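Getska Cat Rescue: Fostering Questions

Do I need experience to foster?
No. First-time fosters usually start with a healthy adult cat. Bottle-fed kittens go to homes that have taken our evening class at the Rankin clinic.

What does it cost me?
Food, litter and vet care are covered. You provide the space and the time. Most people end up buying a few toys.

Can I foster if I have my own pets?
Yes, if they are current on shots and you have a room with a door that closes. Foster cats stay in that room for the first 2 weeks.

I rent. Is that a problem?
We need a note from your landlord. An email is fine.

How long does a foster stay last?
Kittens stay until they weigh enough for surgery, often a month or more. Adults stay until adopted. If you can only do a set period, put the dates on your form.

Where do I pick up supplies?
At our Sarnine building, 1799 Gorcombe Road. Use the side entrance and ring the bell. Pickup is from 4 to 6 p.m. on weekdays. Bring back empty carriers when you come.
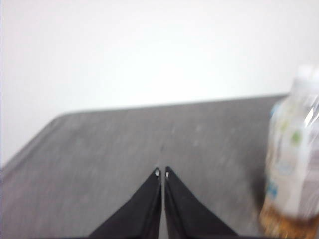 What if the cat gets sick?
Call the foster line first, at any hour. Please don't go to your own vet without checking with us, as we can't pay those bills afterward. Not eating for a full day counts as a reason to call.

Can I adopt my foster cat?
Yes. Tell us before the cat's profile goes online. The regular adoption fee applies.

When do you need fosters most?
From April through September. We had 28 foster homes open last summer and could have used more.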